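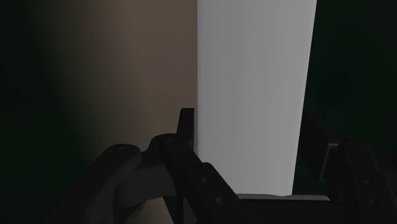
Gripper close to a flat gray panel, simulated view.

Workshop Tips: Working Alongside an Automated Handling Cell

The following guidance is provided for employees at the Esham and Droltby workshops, where panel handling has moved from hand lifting to automated cells. It should be read together with the posted safety rules for each area. Questions may be directed to Bence Oláh, shift coordinator at Esham.

Before the shift

Wipe panel faces with a dry, lint-free cloth. Dust and cutting oil are a common cause of slipped grips, and a clean face also makes scratches easier to find at inspection.

Check the lower edge of each panel for burrs. Staff who formerly lifted panels by hand would feel a burr through the glove and file it down. That step is now a separate task and must be signed for on the bench sheet.

Examine the finger pads for wear. A pad that has gone shiny or hard should be replaced in pairs, left and right together. Spare pads are kept in the Veres cabinet, second shelf.

Look over the fasteners on the gripper brackets with the cell locked out. Do not tighten by feel. Use the torque driver and record the setting.

During the shift

Stack no more than 21 panels on an infeed cart. Carts loaded higher tend to lean, and a leaning stack will stop the cell.

When the cell stops, press hold, wait for the amber light and read the message before opening the gate. Most stops can be cleared by the operator in some 2 minutes. If the same message returns, call maintenance.

Dark parts against a dark background are hard to judge by eye. Keep a hand lamp at each station and use it when checking clearance between the fingers and the edge of a panel.

Try a new pickup position in the Trandard simulation before it is used on the floor. Operators are encouraged to attend these trials. Several of the current approach angles were changed at the request of people who had carried the same panels for years.

Changes to duties

Lifting has been removed from the daily duties of the panel team. Inspection, pad care and cart preparation have been added. Employees are rotated between stations every 60 minutes, as watching a cell for long periods is tiring in its own way.

Training for the new duties is paid time and takes place on Thursday mornings. Employees who prefer to remain in hand finishing may say so in writing to their supervisor, and such requests will be considered before any transfer is made.

Suggestions for this page may be left in the box beside the tool crib at either site.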